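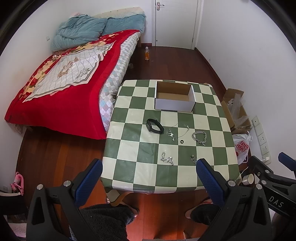 Elsie Kingi told me any old box will do for jewelry, just put it all in, close the closet door, and stop reading articles about it. That was her whole reply when I asked on the Tuesday thread, and I half believe her. I'd still like a second opinion before I commit.

I'm trying to get my small stuff off the bedroom table and into one place. It's a thin silver necklace, a charm bracelet, a small beaded silver piece, a chunky curb chain, some little rings and charms, and my black fitness band. None of it is worth much. The curb chain was 60 dollars and that's the fancy one. The box I have is plain cardboard, open top, no lid, and it's free, which is its main selling point.

Everything I read online says I need a lined case, anti-tarnish paper, special pouches and so on. Most of those pages are also selling the pouches. One from a company called Temov says cardboard "attacks" silver. Attacks it how? I've had earrings in a cardboard gift box for years and they look like earrings. Another page says to get a Prerkness organizer with 33 compartments. I don't own 33 things.

So, two things I want to know. Does the cardboard really hurt anything, or is that a sales pitch? And is there a way to keep the thin chain from knotting itself around the charms that doesn't involve buying a tray? The chain is very fine and once it knots I lose my whole evening.

Posted by Dardo Lagos

Search help topics Enter a keyword All categories Go

Mereana Trevaskis

It's partly a sales pitch. "Attacks" is a silly word for it. Some cardboard does give off small amounts of sulfur compounds, and sulfur is what turns silver dark, but so do wool, rubber bands and a kitchen where people cook a lot of eggs. Tarnish sits on the surface and comes off with a polishing cloth. If you wear the pieces often you may not notice any difference between a cardboard box and a fancy one.

What I would worry about is the open top. Air and damp do more than the box does. Put each silver piece in a small zip bag, press the air out, and then it hardly matters what the bags sit in. Plain polyethylene sandwich bags are okay. I'd avoid soft vinyl pouches, and for the same reason I wouldn't leave silver lying for months on a plastic tablecloth. Can I prove a tablecloth ever ruined a bracelet? No. It's easy enough to move a bracelet, though.

For the thin chain, cut a drinking straw to a bit under half the length of the chain, run one end through, and fasten the clasp on the outside. It can't knot because it can't fold up on itself. If there are beads or a pendant on it that won't go through, leave them at the open end and thread the bare part. It takes 15 seconds. I've tried the trick where you wrap the chain in plastic wrap and I don't think much of it. The wrap clings to everything except where you want it.

Keep the curb chain away from the small charms. Thick links scratch soft pieces and I've got the scratched ring to show for it.

Brittany Sawatzky

just buy the organizer!! mine is a Henriques and I love it, everything has its own little spot and it looks so pretty. cardboard boxes get bugs

Fletcher Paewai

I'd like to know what bugs eat silver.

The straw works, I'll back that up. On the bags I'm less convinced, only in that people do it for a week and then start dropping things in loose again. If that's you (it's me), use an egg carton or a muffin liner for each piece and set those in the box. Not airtight, but you can see what you have, and you'll put things back.

Leave the fitness band out of it completely. It needs charging, it's got a strap that's been against your skin all day, and the hard part will knock around on top of the charms. Mine lives on the nightstand next to the cord. If you have to put it away, wipe it and let it dry first.

I'd also skip the anti-tarnish strips unless you're storing things for a long stretch. I bought the Naliria ones in April, forgot which month I was supposed to change them, and couldn't see any difference between the drawer with them and the drawer without. Maybe they work on a nicer class of bracelet.

Dardo Lagos

Thanks. Going with straw and sandwich bags in the free box, band on the nightstand. Elsie can say she was mostly right.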